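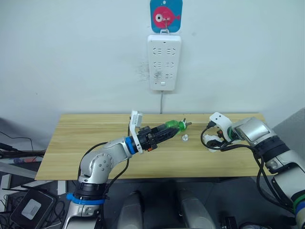 Rental listings should state the number of wall outlets in each room. They already give floor area to the nearest square foot, a figure that few tenants ever use once the lease is signed. Outlet count decides where the desk goes, where the bed goes and how many extension cords cross the floor.

I went through 11 listings on Wandero in December. All of them named the countertop material. Two mentioned outlets, and both meant the one in the garage for a car charger.

The usual objection is cost. A landlord with a floor plan can count outlets in a few minutes per unit, and the count changes only when someone opens a wall. Detlef Frerichs, who managed apartments for Engelhardt for many years, told me the real worry is comparison – an older building with a single duplex outlet per bedroom would look bad beside a newer one. I accept that it would. Older buildings also look bad on insulation, and we print that.

A power strip adds sockets but no capacity. The circuit behind it has the same breaker it had before, and a space heater can use most of that alone. A listing that gave outlets per room and circuits per unit would let a tenant work this out before paying a deposit. Two numbers per listing is a small request.

14 shares | 3 comments

Gunnlaugur Oddsson
Circuits matter more than outlets. My kitchen and bedroom share one.

tk_renter
Add outlet height. Mine are all behind the radiator.

Marlys
Our landlord did list them. He counted the dead one.

Related
Reading a breaker panel label
What square footage leaves out
Who pays for rewiring?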